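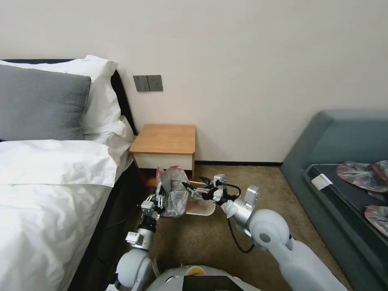 Guest room, bed made up, nightstand by the wall.

Trelberg House Owners' Association
Minutes, Saturday, April 7, 2018

Present: Oľga Ďurica (chair), Ľubica Kováčik, Eduard Hubáček, Svatopluk Zelenák. Ludmila Bednárik sent regrets and a two-page letter, which was read aloud in full at her request.

1. Minutes of the November meeting. Approved after Mr. Hubáček had the word "shouted" changed to "remarked."

2. Parking. Mr. Zelenák again asked who owns the green van. The van was discussed for 40 minutes. No owner came forward. Item carried over, as is now traditional.

3. Guest room. The nightly fee stays at $40. Ms. Kováčik proposed a limit of 3 nights per booking, citing a certain brother-in-law. Mr. Hubáček said he knew who was meant. Passed, with Mr. Hubáček against.

4. Front door. Drelta has quoted $300 to fix the closer. Mr. Zelenák offered to do it himself – the chair thanked him and reminded the meeting of the mailboxes. Drelta to be called.

5. Piano. Mrs. Bednárik's letter concerned practice after 9 p.m. on the second floor. Ms. Kováčik will practice earlier, or more quietly, or both.

6. Any other business. The van.

Next meeting to be set once people answer their email.

Minutes taken by E. Hubáček, under protest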